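How to Paper a Small Alcove with a Floral Print

I love small papering jobs. You can finish one in a weekend, you only need a couple of rolls, and a pattern that would be far too much in a whole room looks wonderful on three short walls. If you have never hung wallpaper before, start with an alcove!

Choosing the paper

Go for a small print. Little flower clusters on a pale ground are very forgiving, as a slight mismatch at the seam hardly shows from a step away. Big blooms and stripes are gorgeous but they show every wobble. I papered mine with a Prona paste-the-wall roll, and I'd happily use it again.
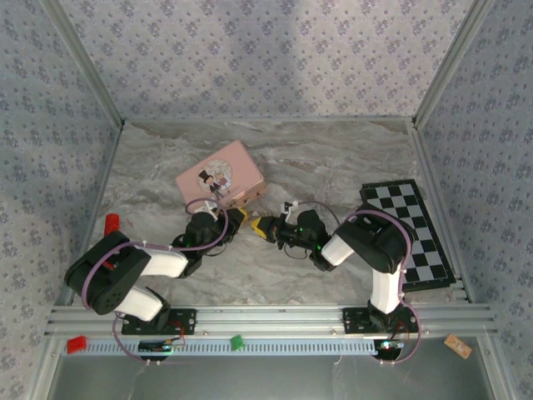
Small dark flowers on pale lavender, on three walls.

Look at the label for the pattern repeat before you buy. Then check the batch number on every roll, even if they came out of the same box. Two batches can look identical in the shop and quite different once they are side by side on the wall.

Getting the walls ready

Fill any dents, let the filler dry and sand it flat. Wipe off the dust with a damp cloth. Bare plaster needs a coat of size (watered-down paste will do) so that you can slide the paper about while you line it up. Leave that overnight. I did mine on a Tuesday evening and didn't touch it again until the next day, which was hard, because I was itching to get going.

Cutting the lengths

Measure the height in a few places and use the biggest figure. My alcove was 84 inches high, so I added 3 inches at the top and the same at the bottom for trimming. Lay the first length face up, unroll the next one beside it and shift it until the flowers meet, then cut. Pencil a number and a "T" for top on the back of each piece. Upside-down flowers are surprisingly easy to miss.

Hanging the back wall

Begin in the middle of the back wall and work outwards. Draw a true vertical line with a plumb bob or a long level, and please don't trust the corner, they are never straight! Brush on paste a little wider than the paper, set the top edge in place and smooth downwards from the centre with a dry brush.

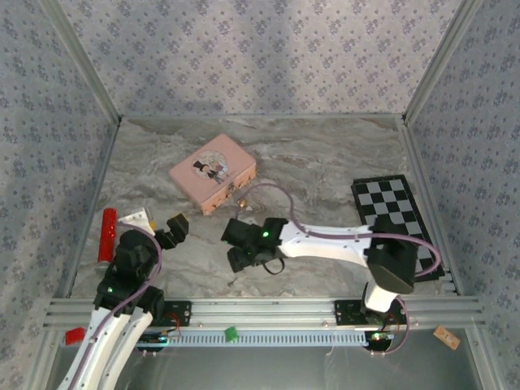
When you reach a corner, measure from the edge of the last piece to the side wall at the top, middle and bottom. Take the widest measurement, add half an inch and cut the length to that width. Wrap the extra bit round on to the side wall and press it well in. Draw a fresh vertical line on the side wall and hang the leftover strip to it, just overlapping the turn. With a small print the overlap all but disappears.

Trimming and drying

Crease the paper into the top and bottom with the back of your scissors, peel it away a little, cut along the crease and brush it back down. Change knife blades often. A Noleck snap-off knife is lovely for this, and a fresh edge for each length saves a lot of tearing.

Sponge any paste off the front straight away, then leave the whole thing for 48 hours with the heating off. A few bubbles on the first evening are normal and most of mine had gone flat by morning. If a seam lifts, work a bit of paste under it with an artist's brush and roll it down gently.

Keep the offcuts, by the way. They make beautiful drawer liners.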